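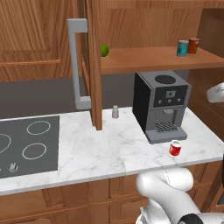

Overnight reading on channel 2 won't drop to zero, and I'd love some help working out why! Setup first: I have a Gornach whole-home energy monitor in the breaker panel, talking to a Trostier hub on the shelf by the router, and I've been having a great time with it since December. Every circuit that matters to me has its own clamp. Channel 2 is labeled "cooktop" in the app, and that is the one acting up. A flat induction model with a touch control, like the dark gray one on the white marble there, should need very little while everyone is asleep (a bit of standby for the controls, fine), but my graph says 192 watts at three in the morning. That's a lot of electricity for a cooktop with nothing on it.

Opened by: Shabani Temba
Opened: Thu 16 January
Product area: Monitoring / per-circuit readings
Priority: Low (nothing is broken, I'm just very curious)
Status: Resolved

What I expected: a flat line overnight, a big bump at breakfast and a bigger one at dinner.

What I get: a sort of square wave. It goes up, stays up for a while, drops close to zero, then goes back up. Breakfast shows nothing special. Dinner shows nothing special either, and I cooked a whole pot of beans.

What I've tried so far:
Restarted the hub. No change.
Restarted the monitor from the app. No change, though the restart is much faster than it was on the old firmware, so thank you for that.
Deleted channel 2 and added it again with the same name. Same square wave.
Checked that the total for the house still matches the utility meter. It does, which makes me think the clamps themselves are fine.

The reporting interval is set to 300 seconds. Happy to change it if you need more detail. I can export anything you like!

Reply from Gornach support

Hi Shabani, thanks for such a clear report. The matching house total is useful. It tells us that the main clamps are reading properly and that the trouble is limited to one branch circuit.

A load that switches on and off by itself all night usually belongs to something with a compressor: a fridge, a freezer, a dehumidifier. So our first guess is that the channel 2 clamp is around a different wire than the one you want. Before anyone opens the panel, please try the following.

Set the reporting interval to the shortest option. At the current setting you'll miss short events.
With channel 2 open in the app, turn on one large load at a time, wait for the graph to catch up, and write down which channels move.
Do the cooktop first, on high with a pan of water, and then go looking for compressors.

Please leave the panel cover on for now.

Reply from Shabani Temba

Okay, this was the most fun I've had on a weeknight in ages. Results below.

Cooktop on high, big pan of water: channel 2 did nothing at all. Channel 5, which is supposed to be the garage outlets, shot straight up. There is nothing plugged in out there except the door opener, so I had never bothered to look at that one. I scrolled back and every dinner since I set the thing up is sitting right there on the garage graph. The beans too!

Dryer: channel 4, as labeled.
Water heater: channel 1, as labeled.
Kitchen fridge: channel 3, as labeled.
Basement chest freezer: I held the lid open until the compressor kicked in and channel 2 jumped to 186 watts. I shut the lid, and a while later it fell away again.

So channel 2 is the freezer. I had the freezer down as sharing a circuit with the basement lights, going by the handwriting on the panel door, and that handwriting is older than my time in this house. I wouldn't trust it for anything now.

Two questions. Can I just rename the channels, or do the clamps have to be moved? And will renaming keep the history?

Reply from Gornach support

Great detective work. Renaming is all you need. The history belongs to the channel and will stay with it, so your older graphs will show up under the new names.

One more setting to check. The cooktop is a 240-volt load, and channel 5 was set up as a 120-volt outlet circuit. With one clamp on one leg, the app needs the 240-volt option turned on or it will show half the real use. You'll find it under Channel, Edit, Circuit Type. Unlike the name, this setting applies only from the moment you change it. For older readings on that channel, use the Recalculate button on the same page.

If you'd like the panel door labels corrected, a pencil and your new channel list will get you most of the way. Please have an electrician confirm anything you plan to rely on before working on a circuit.

Reply from Shabani Temba

All done, and it looks fantastic. Channel 2 is now "basement freezer" and channel 5 is "cooktop" with the 240-volt option on. I pressed Recalculate and the old dinners doubled in height. The cooktop now goes quiet overnight, just as I'd hoped.

I also went and looked at the freezer, now that I can see how long it runs. There was a thick collar of frost along the lid seal, so I've defrosted it and wiped down the gasket. I'll watch the graph for the next couple of weeks and see whether the cycles get shorter.

A small suggestion for the setup guide: could the "turn on one thing at a time" test go right after the page on fitting the clamps? I'd have found this on the first day. My neighbor in Flistside is getting a Younis panel put in next month and I've already told her to do it before she names anything.

Please go ahead and close this. Thanks again!

Status changed to Resolved by Gornach support. Suggestion passed to the documentation team.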